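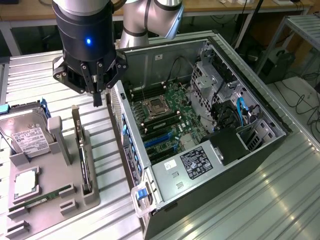
Re: [zorirlow-fixers] Old tower, worth saving?

On Saturday someone wrote:
> Got a desktop from the Shehu clear-out. Side's off and the
> CPU socket is empty. Bin it?

Don't bin it! Mine's on its side with the lid off too, no processor in the socket either, but there are two sticks of RAM in and the power supply's still there. I'd get a used chip - Kostum had a box of them for around 60 last month - and mind the socket lever. Blue SATA cable on mine, if anyone's short of one I've got spares.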